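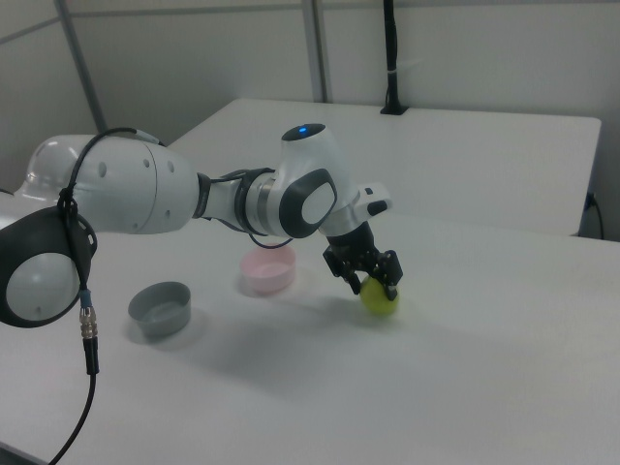

Arm with a small yellow-green ball, over a white tabletop

Heel Pain and Arches > Insoles, Splints, Gadgets
Thread: $331 for custom insoles, talk me out of it (or into it)

marblefloors
Posts: 14

Heel pain, right side, worst on the first steps in the morning, when I cross the bedroom like a man walking on Legos. I stand on tile all day for work. Went to Collet in Boltholm, where Josiane Lacroix looked at both feet, watched me walk up and down the hallway, said plantar fasciitis, and gave me a sheet of calf stretches. Then the front desk gave me a quote for custom insoles: $331, not covered.

My brother-in-law says the Zonel ones from the drugstore are the same thing. He also says this about mattresses, tires and wine. Has anybody had both?

oldgroucho
Posts: 2,613

Had both. The customs live in a drawer. The drugstore pair lives in my shoes. Draw your own conclusions, but mine is that my feet can't read a price tag.

Do the stretches. Everybody wants to buy something and nobody wants to stand against a wall for three minutes.

tess_in_clogs

Going to disagree with groucho, as is tradition. I wore over-the-counter ones for most of a year and they were fine for groceries and useless for a shift. Got customs and could finish a day without sitting on an upturned bucket in the stockroom. I have very high arches though, and the store ones never touched them. They just sort of waved from below.

What did she say about your arches? Did she actually recommend the customs or did they just appear on a printout at checkout like gum?

marblefloors

Like gum. She said my arches were "unremarkable," which I'm trying not to take personally. She never brought up insoles, now that I think about it. It was all stretches and "please stop going barefoot at home."

tess_in_clogs

Then call and ask her. The person who examined you gets a vote over the person with the card reader.

And yes, the barefoot thing. Get a pair of indoor shoes with some structure. They will be ugly. You will get used to it and start wearing them to the mailbox.

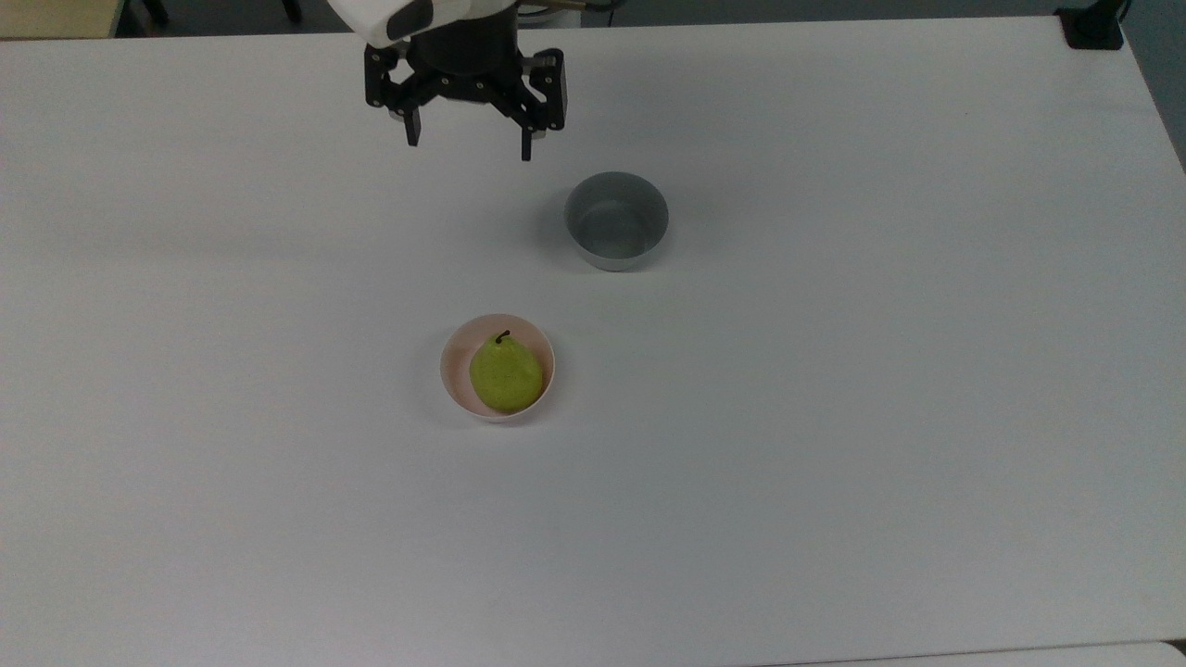 Tabletop with two bowls and one piece of fruit

h_pruitt

Nobody has mentioned night splints so I will. I used the Sterlow, the big boot kind. It holds the foot bent up so everything doesn't tighten overnight. Mornings got better for me well before the rest of the day did. Downsides: it's like sleeping with a ski boot on, and my wife moved to the guest room and has made it very nice in there.

oldgroucho

Splint owner here too. Wore it four nights. Also in the drawer.

h_pruitt

How big is this drawer?

oldgroucho

It's a dresser at this point.

gbarbier_pt

Physical therapist, usual warning that I can't see your foot from here. For an ordinary case with ordinary arches I'd normally start with calf and arch stretching, supportive shoes, and a decent off-the-shelf insole. Customs make more sense for an unusual foot shape, or when the cheaper things have had a fair run and failed. A fair run means months. People quit after ten days and tell me it didn't work.

If you get numbness, swelling, pain at night while you're off your feet, or it came on suddenly with a pop, that's a call to the clinic and you can skip the forum.

Gwenaël Barbier

tess_in_clogs

OK but "months" is easy to say in a chair. Some of us have to stand up tomorrow. I don't think it's crazy to spend the money sooner if your job is on your feet and you can afford it.

gbarbier_pt

Not crazy, no. I'd just ask about the return and adjustment policy before paying. Some places will rework a pair that rubs and some will wish you luck.

marblefloors

Update for anyone who finds this in a search. Called Collet. Lacroix said to hold off on customs and come back if things stalled. Bought the Zonels, bought hideous indoor clogs, did the wall stretch twice a day while the coffee brewed. It took 17 weeks and there was a bad patch in December when I decided I was cured and helped someone move a piano. Mornings are OK now. Long shifts still grumble by the end.

My brother-in-law is taking full credit.

oldgroucho

Wait till you hear what he says about my stretches.

h_pruitt

Does anyone want a Sterlow, size large, left or right foot? Asking for my wife.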